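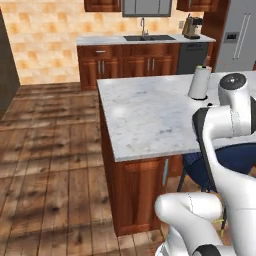

Applications for the position of Visitor Operations Manager at the Dandgate Sea Life Center close on Tuesday, and several readers of this blog have asked me what the role involves. I held the post for six years before Celeste Calado took over, and I offer the following as a former employee. It does not replace the official job description.

The manager is responsible for the daily running of the public galleries, the ticket desk and the gift store. A team of 20 reports to the position in the summer season, dropping to 9 after September. Weekend work is expected. So is a willingness to stand at the touch pool when a colleague calls in sick.

Applicants should be aware that the animal care staff report separately, to Zhenhua Xiao. The two departments share a morning meeting, and a good working relationship between them matters a great deal - feeding talks, tank cleaning and school groups all compete for the same hours. 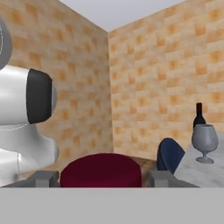
School visits deserve particular attention. In my final year we received 1379 pupils, most of them in the spring, and the booking system was not designed for such numbers. I understand it has been replaced. Candidates would do well to ask about it at the interview.

Previous experience with marine life is not required. Experience with the public is. The panel will want to hear how a candidate has handled a complaint, a late delivery or a lost child, and short, specific answers are preferred.

Letters should be addressed to the Barros Street office - the gallery entrance does not accept mail.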